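Wednesday, late

Kettle's on for the third time and I'm only now sitting down, so this will be a scrappy one. Today was sorting day. I've been putting it off since I moved my bits out of Clostcombe, and Rory Chisholm finally said he'd stop answering my messages unless I dealt with it!

We had the big white table to ourselves all afternoon (bliss) and I tipped everything out by the bagful. So much brown. Brown paper bag, brown cardboard box, brown fuzzy thing I bought at the Grusta market and have never found a home for. I said it could go to Gobnait and Rory said Gobnait has suffered enough. It's still here. It's on the chair next to me as I write this, looking smug.

Then the little screw-top tubes, the ones with orange caps. I'd been hunting for those since May - I wanted them for seeds, the poppy and the foxglove that Finbarr saved me, and they'd been sitting under a pile of carrier bags the whole time. I've put two by for the poppies and the rest can wait until I've written some labels, because last year I sowed what I thought was lettuce and got seven pots of something Oisín called a weed and I called a surprise.

I also found the receipt for my old winter boots, a birthday card I never posted to Fiachra (sorry Fiachra) and a key that fits nothing. Kept the key. Rory despaired.

My back aches and I had toast for tea, but the hall has a floor again and I can open the cupboard without putting my shoulder to it.
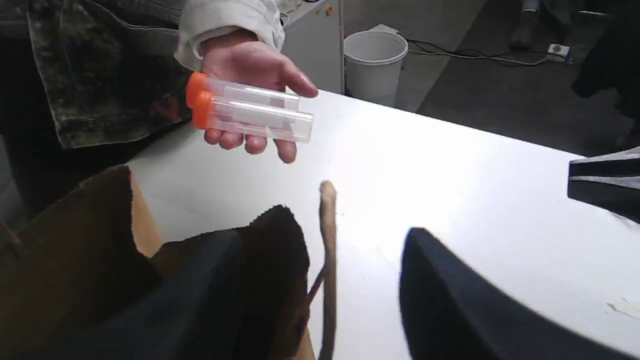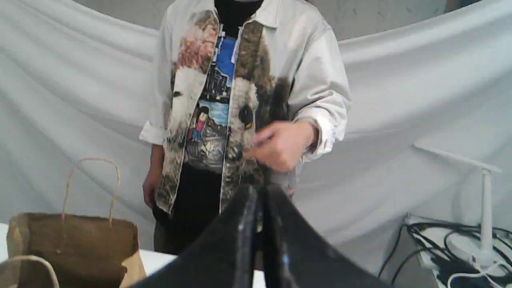 Two more, with the brown fuzzy stuff out on the white table.

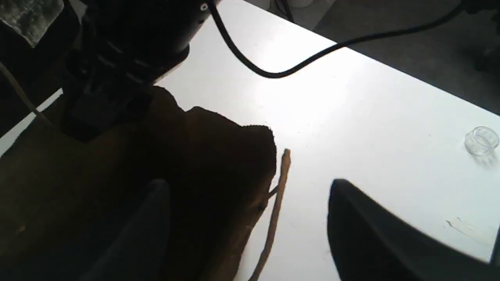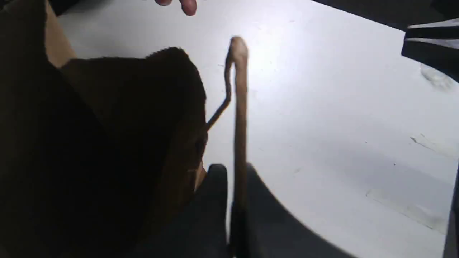
So what do I do with all the things that haven't got a place? They go in one box by the stairs, and whatever I haven't fetched out by the time the poppies are up goes to the charity shop.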